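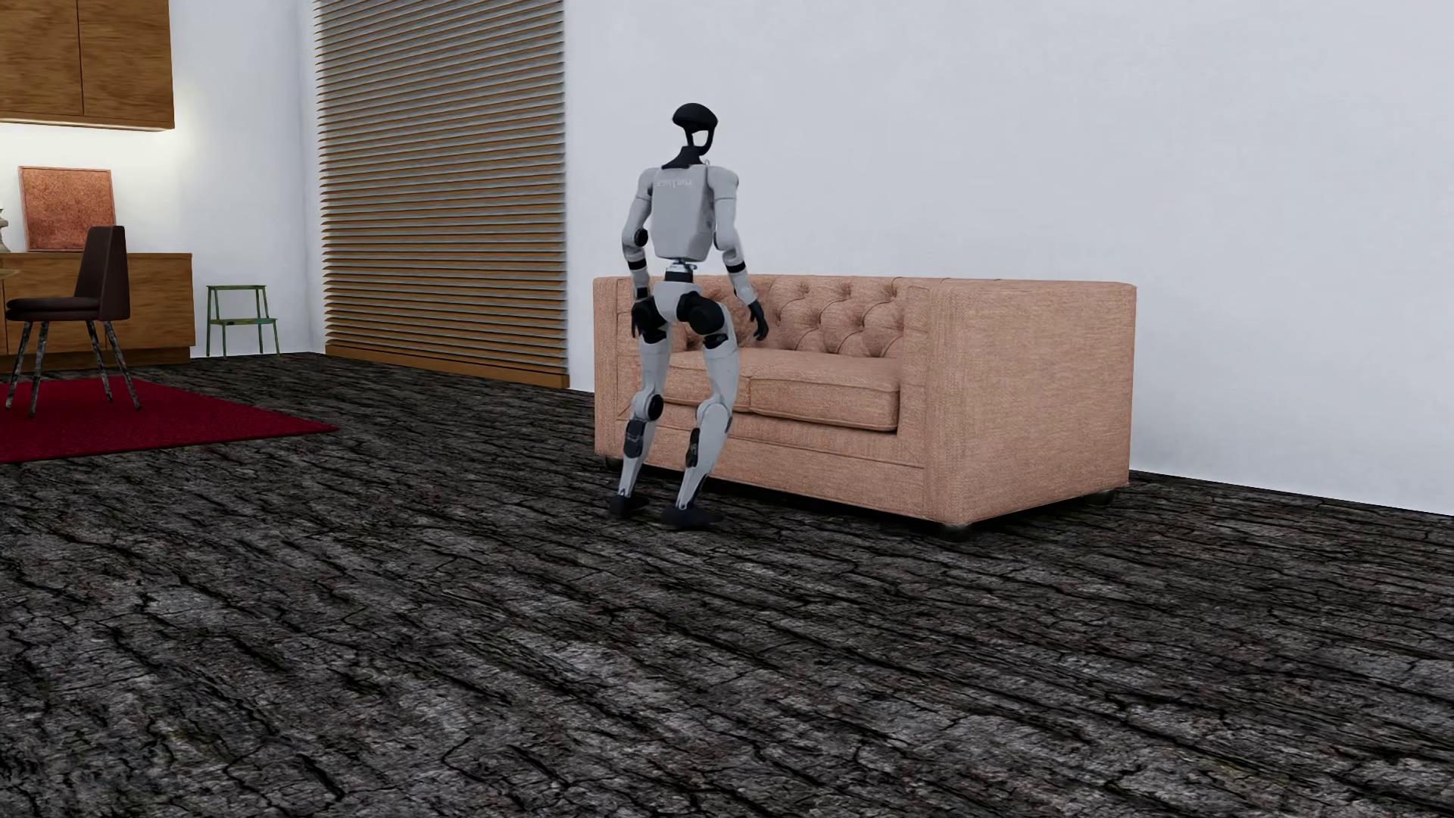 3.2 Seating types and fabric wear

Household seating was grouped by backrest construction, following the scheme of Asadi and Dehghan. The survey returned 400 usable forms, of which 159 described a two-seat sofa as the main seat in the living room. Owners of tufted models reported wear at the button seats earlier than wear on the arms - a pattern also noted by Salian for rental housing. Plain backrests showed the reverse order. Woven covers with a diagonal rib were scored separately, as loose yarns tend to follow the rib and can be mistaken for seam failure.

Figure 4 gives the reference form for the tufted group: flat seat cushions, padded armrests and fabric-covered buttons in staggered rows.

Figure 4. Two-seat sofa with button-tufted backrest, woven cover.

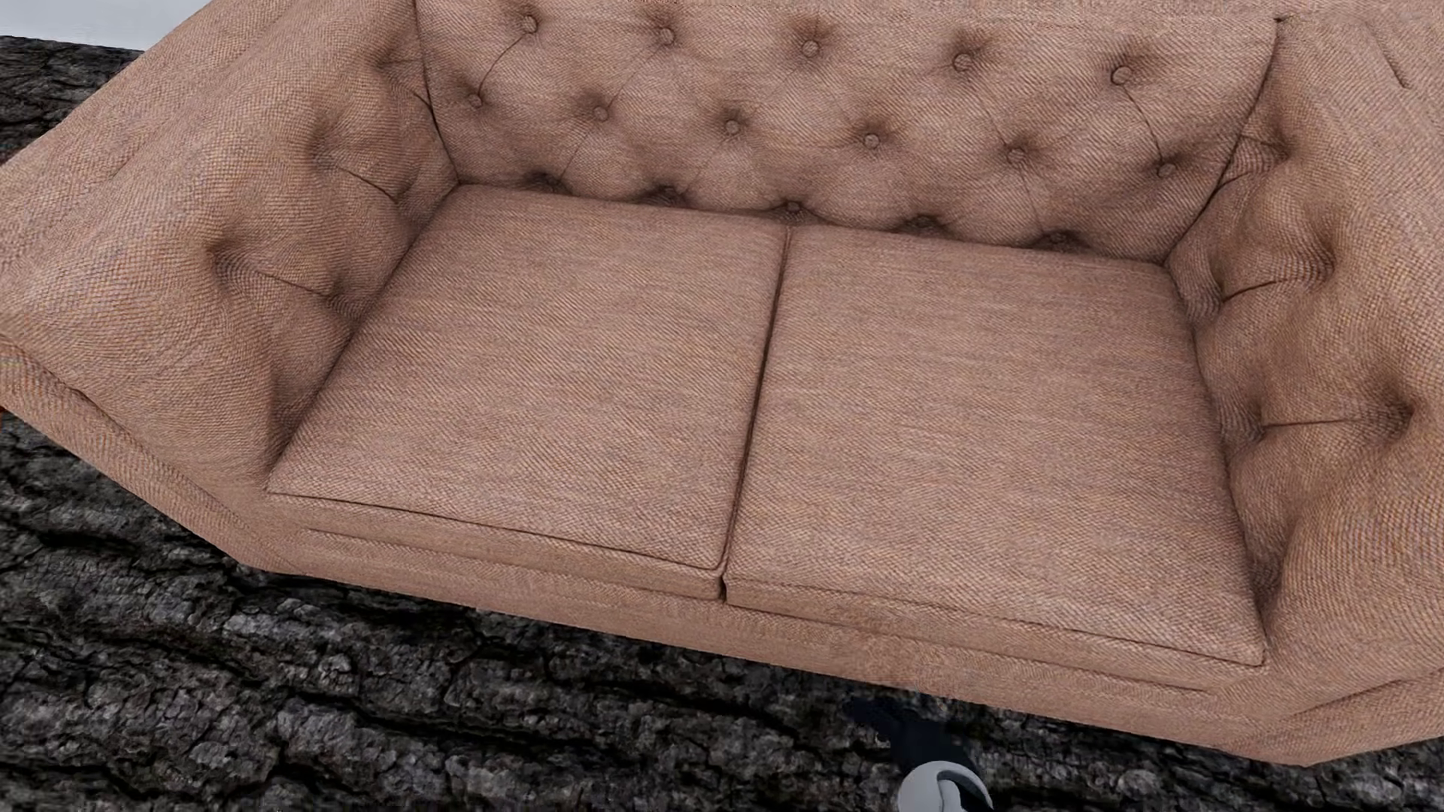 3.3 Scoring

Each cover was scored on a 40-point scale by two raters. Scores were entered in the Zadham database, which held 3,295 entries when it was closed in August. Where the raters differed by more than two points, the lower score was kept. Covers replaced during the survey period were left out of the wear analysis but kept in the cost tables.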